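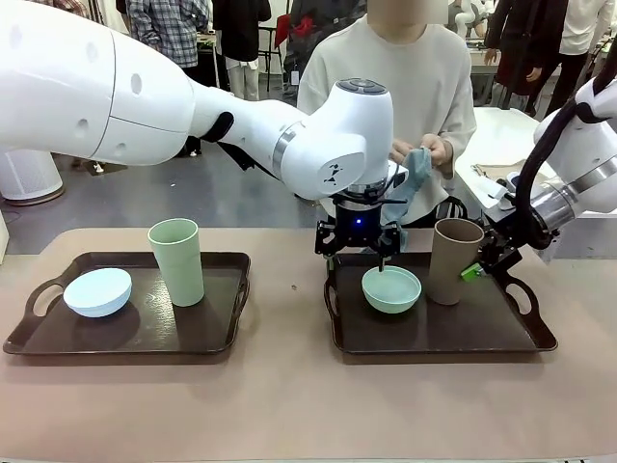

Both arms at the serving trays, a bowl and a cup on each.

Wornivik Tabletop Examples: Frequently Asked Questions

What are you collecting?
Examples of two robot arms handling dishes. One example is one attempt at one task, stored with the camera video and the joint readings. The learning system, Kaimal, studies them and forms its own opinions.

How many do you have?
The target for the first round was 1000. We stopped at 1048, because people kept saying "one more" and meaning it. The total across all rounds is 2781.

Do failed attempts count?
They go in a separate folder with a label. It is a well-stocked folder.

Why is there so much stuff in the view?
Kitchens have people and cloth in them. A system raised on spotless tables tends to panic at its first napkin.
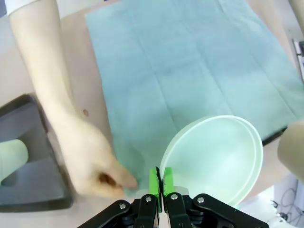
Udodstead, August 2019

We've had several emails about hands, so they get their own entry. A hand reaching for the edge of a sheet next to the gripper stays in the example. Please don't trim it out, blur and all. Kaimal has to learn which things on a table move by themselves.

What do the wrist cameras add?
A close view of the fingertips, mostly. The bright green pads are easy to find against black linkages, and you can check where they meet the rim of a bowl. The wide view is better for working out whose elbow is in the way.

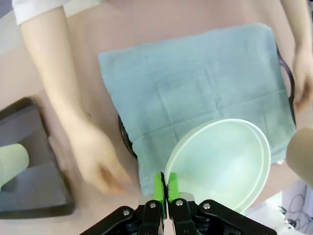
Can I use the examples for my own project?
Write to the Bokow office and tell us what you're building. Academic groups usually get access within 2 weeks, and commercial users need a signed agreement first.

What format are the files in?
Video plus one table of readings per example. The column names made sense to us in February. A key is included in the download.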